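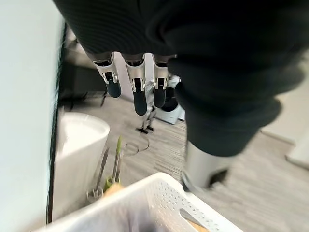 The arm came to Zarley Linen Services in June, wearing a gray sleeve that bunched in folds like a sweater somebody had grown out of, and Latifa El-Sayed was asked to teach it towels.

She had been folding and sorting on Londside Avenue long enough to remember when the back room had a radio and a door that stuck, and she took the news the way she took most news from upstairs, by finishing the stack in front of her and then going to put the kettle on. Roel Van den Broek, who had the shift with her and worried enough for two, followed her to the kettle.

"They say it'll do 3000 pieces a night," he said.

"Then it will need somewhere to put them."

"And what'll we do?"

"Tonight? The Sfakianakis order," said Latifa. "Tablecloths, 369 of them, and the old man checks every corner."

So they did the tablecloths, and in the slow hours after midnight she sat with the arm and showed it things. She would lay a hand towel over the rim of a basket and wait while the three fingers came down, black tips first, very careful, like a person picking a hair off a stranger's coat. It missed, and it missed again, and then it got hold of a corner and lifted, and the whole towel came up after it, and Latifa heard herself say "Good, good," in the voice she had used when her boys were learning their shoelaces. Roel pretended to be looking for the tape.

By the end of the summer it could do 1000 a night, which the office thought was disappointing and Latifa thought was a perfectly decent number for a beginner. Four of the women on the early shift had been moved to the new Skoletti building across the river, with a longer bus ride and slightly better money, and the table where they used to eat their oranges stayed mostly clear. She missed the talking more than she had expected to. The arm made a small whirring sound when it reached, and she had caught herself answering it — only a word or two, the sort of thing you'd say to a cat.

Her own work had changed so slowly that she noticed it first in her hands. The cracks by her thumbs had healed. Her shoulder had stopped waking her up. She spent her nights now walking between the baskets with a pencil behind her ear, pulling out whatever had been folded wrong, and there was a good feeling in that and a lonely one too, and she couldn't have told you which was bigger.

"Do you think it knows us?" Roel asked her once, close to four in the morning, with his coat already on.

Latifa took a washcloth from the top of the pile, shook it out, and folded it again with the hem turned in, the way her mother did.

"It knows towels," she said. "Sit down a minute, the bus isn't coming yet. Tell me about your daughter's exam."

He sat down and told her.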